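演讲备注：在小城办一份双语读者来信刊

讲者：Benedikt Schmieder
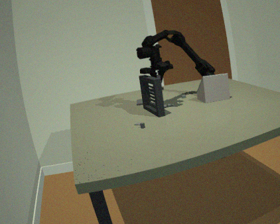
各位下午好。我的中文是成年以后学的，所以我会讲得慢一点，如果有句子听起来奇怪，请大家原谅。今天我想谈的是读者来信，就是人们写给一份小刊物的信，以及编辑怎样对待这些信。我们的刊物叫《Plerkel》，在Flomeck出版，德文和中文各一半。屏幕上这张桌子很大，桌面是偏卡其的颜色，中间立着一个深灰色的带槽的架子。我希望大家先记住这个架子的样子：一格一格，每一格都很窄。分信的时候，我的脑子里也有这样的格子，而困难就在于，很多信放不进任何一格。

（停一下，喝水。）

第一部分：信是从哪里来的。

创刊的时候，我以为来信的人会主要是学生。第一期出版以后，我们收到7封信，其中最长的一封出自一位退休的面包师傅，他写的是酵母和他的母亲。他的德文有方言，我读了三遍才明白一个动词。这封信我们全文登了，一个字也没有删。后来有读者批评我，说太长。我接受这个批评，但是我今天还会这样做。

（如果时间不够，跳过下面一段。）

关于手写的信：手写信现在比较少，一期里大概有两三封。我们先把它打成文字，再寄回给作者确认。有一位女士把我们的打字稿改了许多地方，最后寄来的已经是另外一封信。我们登了后面这一封，前面那封我还保存着。

第二部分：翻译。

每一封信都要有另一种语言的版本。这里我犯过一个错误，想详细地讲。有一位中国读者写道“麻烦你们了”，我翻译成德文的时候，用了一个意思接近“我给你们造成了困难”的句子。德国读者很担心，写信来问，这个人到底做了什么。现在我们的规则是，客气话要由2个人看，一个母语是德文，一个母语是中文。他们意见不同的时候，把两种译法都印出来。

（这里请听众举例子，不要超过三个，否则第三部分讲不完。）

第三部分：删节和标题。

一封信最多登200个字，面包师傅那样的情况是例外。删节以前必须告诉作者。我们给作者的回信很短：哪一句要删，为什么，请在截稿以前回答。如果没有回答，就放到下一期。标题由编辑来写，可是不可以用作者没有说过的词。Seidel那一期，我给一封谈公共汽车的信加了“愤怒”两个字，作者说他并不愤怒，只是觉得冷。更正登在下一期的第二页。

关于匿名：可以匿名，但是编辑部要知道真实的名字。这些名字放在Nisside的办公室里，不放在电脑上。

最后讲印数。目前我们每期印的份数不多，大部分放在图书馆和两家茶馆。第24期正在准备，题目是“邻居”，投稿到十月为止。中文、德文都可以，写得不标准也可以，语法我们会和作者一起看。

（提问时间。如果有人问经费，请他会后来找我。样刊在门口，每人可以拿一本。）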